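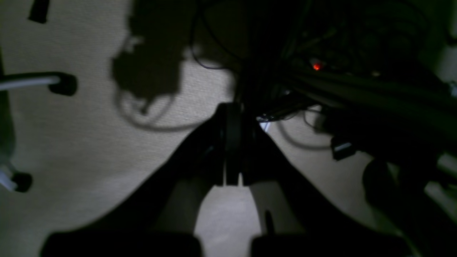
1. Introduction

Laundry in the Grekness residence is usually dried inside the rooms. The building has one shared dryer in the basement, which is paid per cycle and is often in use in the evening. Most residents own a folding rack and put it wherever there is floor space. The housing office has had repeated complaints about condensation on windows and mold along the window seals, and its standard advice is to "ventilate sufficiently." The advice gives no duration and does not mention laundry.

This report looks at how far one load of laundry raises the relative humidity of a student room, and how the rise depends on window position, heating and the location of the rack. The work was done in April by Ans Leemans, Pranab Gazi and Josefien Bosman for the course Building Physics Project, under the supervision of Mieke Dewulf. The loggers were configured by Evelien Declercq of the measurement lab.

2. Background

Air can hold a limited mass of water vapor, and that limit rises with temperature. Relative humidity is the ratio between the vapor present and the maximum at the same temperature. When a room cools at night, relative humidity goes up even if no moisture is added. Condensation starts on the coldest surface, in most rooms the lower edge of the glass or the metal spacer inside the window unit.

A person at rest adds moisture to the air, as do cooking and showering. Laundry differs in that the release is spread over many hours. The rate depends on the exposed area of the fabric, the speed of the air passing over it, and the difference between the vapor pressure at the fabric surface and in the room. The rate therefore falls during the drying period, first because the room air becomes more humid and later because the remaining water sits deeper in the fiber.

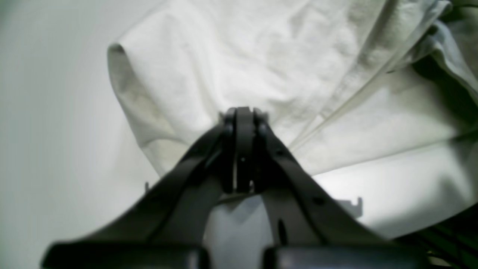
Cotton holds more water after spinning than polyester of the same dry weight. For this reason the composition of the load was kept the same in all runs. Folded or overlapping items were avoided, since the inner layers dry much more slowly and make the end point hard to determine.

3. Method

3.1 Rooms

Four rooms on the same side of the corridor were used. They have the same floor plan, a single window that tilts and turns, and one radiator under the window. Room A served as the reference and had no laundry in it during the measurement period. Rooms B, C and D each received one load every second day. All four occupants agreed to keep a log of window use, showers and absences.

3.2 Load

Each load consisted of cotton towels, T-shirts and one fitted sheet, washed in the basement machine with the same program and spin setting. The load was weighed dry, weighed again after spinning, and hung within ten minutes. The detergent was Skikeo liquid without softener. Loads were rotated between the rooms so that wear of the fabric would not affect one room more than the others.

3.3 Instruments

Each room had one Drornamau temperature and humidity logger, placed on a shelf away from the window and out of direct sun. The logging interval was 60 minutes. Before the start, the loggers were left together in a closed box overnight and their readings compared. The logger in Room D read slightly high, and a constant correction was applied to its data. Weighing was done with a Wunderlich platform scale borrowed from the lab.

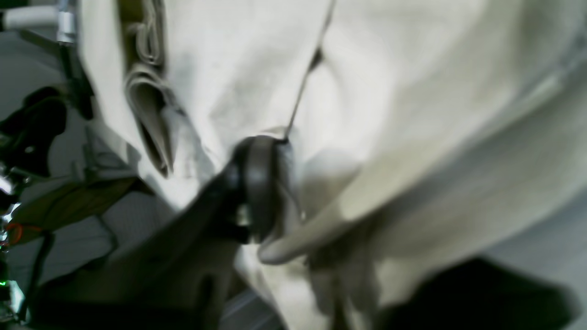

The scale was checked against a reference weight each morning. The rack was weighed together with the laundry and its empty weight subtracted, so that nothing had to be taken down between readings. Items were hung in a fixed order — sheet on the outside, towels in the middle, shirts on the wings.

4. Data processing

The four loggers together produced 1,364 readings over a period of just over two weeks. Readings were removed in three cases: when the occupant's log showed that the door had been left open, during and directly after a shower, and when the log had no entry for that part of the day. After this step 1,136 readings remained. Most of the removed readings came from Room C, where the log was not kept during one long absence.

Relative humidity was converted to absolute humidity with the Magnus formula, so that rooms at different temperatures could be compared. Room A was then subtracted hour by hour. The difference is treated below as the contribution of the laundry, although it also contains differences in occupant behavior that were not logged.

5. Results

5.1 Window position

With the window closed, absolute humidity rose quickly during the first hours and stayed high until the next morning. With the window tilted, the rise was smaller and the peak came earlier. Opening the window fully for a short period brought the room close to the reference value, but humidity climbed again once the window was shut, as long as the load was still damp.

5.2 Heating

A warm radiator shortened the drying time in every run. With the window closed it also gave the highest absolute humidity of all the combinations tested. The lower relative humidity shown by the logger in these runs is misleading, as the air near the glass was much cooler than the air at the shelf.

5.3 Rack location

Moving the rack from the corner to the middle of the room had a clear effect. In the paired runs in Room B, the load in the corner still held 127 g more water at the final evening weighing than the load in the middle. The towels accounted for most of this difference.

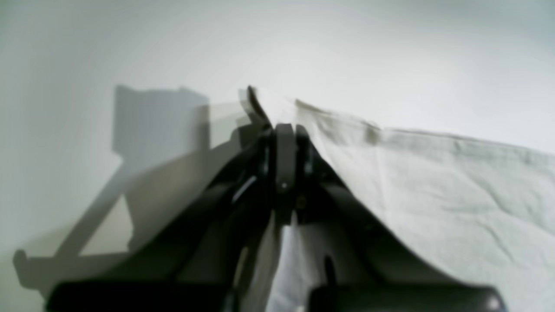 Figure 4. Pale cloth in front of an off-white wall.

6. Discussion

The ranking of the window positions was the same in all three rooms, but the size of the effect varied. Outdoor conditions changed during the measurement period, and the runs could not be repeated under identical weather. Wind was not measured. A tilted window on a still evening may exchange far less air than the same window in wind, and the hourly interval is too coarse to show this.

Using one logger per room is a second limitation. It was assumed that the air was well mixed, which is doubtful in the runs with the rack in the corner. A second sensor near the glass would have allowed a direct estimate of condensation risk. Surface temperature was only read by hand, and not often enough to be reported.

7. Advice to the housing office

Residents should place the rack in the middle of the room, keep the window tilted and leave the radiator on a low setting while a load is drying. Airing once and then closing the window is not sufficient. The current leaflet should mention laundry by name and state that the window has to stay tilted until the towels are dry.

For a follow-up project, measurements in January or February are recommended, with two loggers per room and the basement drying room included as a fifth location.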